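Hurkcombe Household Help
Cleaning and Storage > Boxes, bins and tubs

Scuff marks in the bottom of a big grey bin - can they be shifted, and what about the holes?

Asked in January, 6 followers

I have a large open grey bin that lives on the table in the back room. It is where everything goes that has no home: cups, wrappers, packets of things, whatever came out of a coat pocket. I emptied it at the weekend in a fit of virtue and found that the floor is in a terrible state. Smudges, scratches, and a lot of dark blotchy scuffing along the bottom of the panel at the back. I always assumed that was shadow.

I have tried washing-up liquid and hot water, then washing-up liquid and hotter water, then bad language. The smudges moved about a bit. The scuffs did not so much as flinch.

There are also two small round holes in the floor. I don't think I made them. Things the size of a peppercorn go through and I find them on the table when I lift the bin up, so I would like to block them if there's a way that doesn't look like a dog's dinner.

It is an Asteck one, I believe, but the label went years ago. I've had it 11 years and I'm not buying another. My other half thinks I should line it and stop looking.

Answer 1
Marked as helpful by the asker

You've got two different things going on there and they want different treatment. Scuffs are usually something else rubbed off onto the bin, so they sit on top and can be coaxed away. Scratches are bits of bin that have left home. You can make them less obvious but you won't get them back.

For the scuffs, try bicarb mixed with a very little water until it's like toothpaste. Put it on with a damp cloth and go in small circles, not pressing hard. Leave it ten minutes while you do something more interesting. Wipe, look, swear, repeat. Mine took three goes. A melamine sponge will do it faster, but it is really a very fine sandpaper and it leaves a dull patch, so try it in a corner first. On a bin as worn as yours sounds, a dull patch may well be an improvement.

I use a paste called Kırmızıgül that I get from the Turkish shop by the station. It comes in a 900 gram tub and smells powerfully of roses, so for a week your odds and ends will too. It is meant for sinks. I have used it on nearly everything else and the sink is still waiting its turn.

Rinse it properly afterwards, more than you think, particularly in the angle where the sloping side meets the floor. Dried bicarb in there looks like you've been storing plaster.

Holes: a lot of these bins have them for drainage or for fixing down, so I wouldn't fill them permanently. Rubber blanking plugs come in packs of 100 for next to nothing. You will need two. The other 98 can go in the bin.

Answer 2

just put newspaper in it

Comment from the asker: I did that in the last one. It became the thing I was storing.

Answer 3

Going against the first answer slightly. I'd listen to your other half. I spent almost a whole evening scrubbing a tub like this and it looked lovely until someone put a cup down in it.

What I've had since is a roll of Follum drawer liner, cut to the size of the floor with about a finger's width to spare, which then goes up the front a little and stops bits creeping underneath. It covers the holes as well, so that's your peppercorns dealt with. Don't glue it. Once a month or so I lift the lot out and shake it over the back step, and that is the whole cleaning routine.

Do take the opportunity to sort what was in there before it all goes back. Wrappers and crumpled clear packaging are the worst offenders in mine: they weigh nothing, they fill half the space, and they drift to the back, where they pass themselves off as belongings. I was keeping the bag that some other bags had come in.

The marks on the back panel I would leave alone. A thing gets knocked in the same place every day and it shows. Mine has a patch just like it - same height, same colour as an old tyre - and it came back within a fortnight of my getting it off. 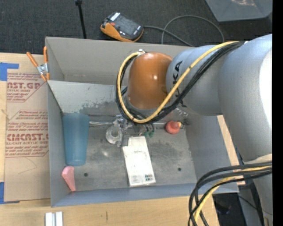
If you do go the scrubbing route anyway, take your rings off first. That's where half of my scratches came from.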